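Sat 26 July

In early, before it got hot. Left arm on the Jatoi cell still drifting at the wrist, so that was the morning gone. Took the wrist cover off, cleaned out the old grease, checked the belt. Belt fine. One of the cover screws was nearly chewed, swapped it, must order more. Cludeo's spares page down again so it'll have to wait till Monday.

Purple cables next. The loop on the left is too long for my liking but when I shortened it in the spring it pulled at full reach, so it stays long. Put fresh ties on by the base. Same ties on the right. Didn't touch the red connector, it's seated properly and I'm not going looking for trouble.

Homed both arms, then grip check on the bottles by the rack. Left on the clear one, right over the others. Speed right down.

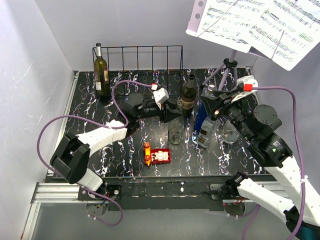

Hammad Tarar reckons I'm wasting my time with the cables, it's the gripper pads that want changing, he'd have done them at 600 hours and not a minute later, and glass is the last thing you want to find out on. He may be right. Pads look ok to me but I've been looking at them so long I'd not notice. Have put a set of the Gesis ones on the bench, will fit them next week if I get a clear day. Wrote it in the book so I can't wriggle out of it.

Ran the wrist calibration 2 times. First go it threw the same offset as yesturday, second go clean. Don't trust it. Will do it cold again first thing and see. If it's still clean I'll leave the encoder alone, if not it's back to Nemenholm with it and no left arm untill August, which doesn't bear thinking about.
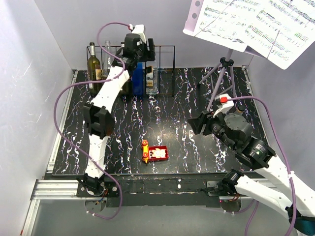 Also the front rail wants a proper wipe, it's all scuffs and muck. And the bolts on the right mount, meant to go round them with the torque wrench and forgot. Do that BEFORE the calibration or it's pointless. Backed up the settings, about 100 files, half of them rubbish I should've deleted ages ago.

Skipped lunch. Headache. Home by six, beans on toast, torque wrench still in my coat pocket.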